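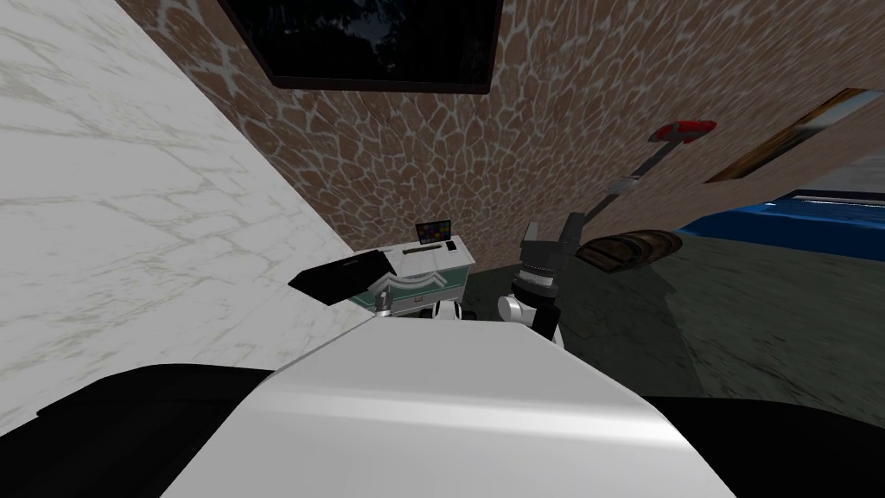
Most bar bands lose the room in the first two songs, and the usual cause is the sound coming back off the walls. Hard surfaces do this more than anything else on stage. Marble on one side and cobbled stone on the other, meeting in a corner, will throw a snare drum straight back at the singer. A single framed panel hung high on the stone won't change that. If you play rock covers in small rooms, you can fix a good part of the problem before the doors open, with the gear you already own. These are the steps our band follows for a four-piece with two guitars, bass and drums.

Home | Gigs | Gear | How-To | Forum | Contact

What you need

A small mixer, two main speakers on stands, two floor monitors, three vocal mics, and a phone with a free spectrum app. Heavy blankets or moving pads help. We carry 6 of them, plus spring clamps and two spare mic stands to hang them from. Bring a roll of gaffer tape and mark your cables at both ends.

Step 1: Walk the room

Stand where the drummer will sit and clap once, hard. Listen for a quick flutter after the clap. Move a few feet and do it again. Where the flutter is strongest, two hard surfaces are facing each other. Keep the drums and the vocal mics out of that spot if the stage gives you any choice.

Then check the corners. Bass builds up there. At the Stevel, where we play most often, the owner likes the band tucked into a corner to save floor space, and the first time we did it the bass was a single long note all night. Moving the bass amp out by the length of a mic stand fixed most of it.

Step 2: Set the drums first

The drums are the one thing you can't turn down with a knob, so everything else gets set against them. Put a rug under the kit. Hang two blankets behind the drummer, clamped to the spare stands, about even with the cymbals at the top. If the drummer hits hard, switch to lighter sticks before you start stuffing pillows in things. In a room that holds fewer people than a school bus, leave the kit without mics.

Step 3: Aim the guitar amps

Guitar amps on the floor blast the front row in the knees while the player can't hear a thing and turns up. Put each amp on a chair or tilt it back so it points at the player's head. Have both guitarists play the loudest part of the loudest song along with the drums. Turn them down until you can hear the snare clearly from the back of the room. They will complain. Turn them down anyway.

Step 4: Place the mains and monitors

The main speakers go in front of the vocal mics, never behind or beside them. Raise them above head height and angle them in slightly, so the sound lands on people before it reaches a side wall.

Each monitor goes where the mic rejects sound best. For a standard cardioid mic that is directly behind it, so the monitor sits straight in front of the singer. For a supercardioid, put it off to one side.

Step 5: Ring out the monitors

1. Set all the EQ flat and open the lead vocal mic.
2. Bring the monitor up slowly until it starts to ring.
3. Read the frequency on the app and cut it a few decibels.
4. Bring the level up again and find the next one.
5. Stop after three or four cuts. More than that and the voice goes thin.

In stone rooms our worst ring is usually between 2 and 4 kHz. Write down what you cut. I keep a page for each place we play, and the page for Stostthorpe has saved us a lot of time.

Step 6: Cut the lows on the vocals

Turn on the low-cut switch for every vocal channel. Leave reverb off until the room is full. A hard room already has plenty, and you can add a little later for the ballads.

Step 7: Play one whole song

Pick a song with backing vocals and a loud chorus. Someone should stand at the bar and listen through to the end. Don't fiddle during the verse. Make changes afterward, one at a time.

During the show

People soak up sound, mostly in the highs. Once the floor fills, bring the vocals up slightly and leave the guitars alone. Check again at the break, when half the crowd goes outside.

Updated 2024-10-26

243 shares | 30 comments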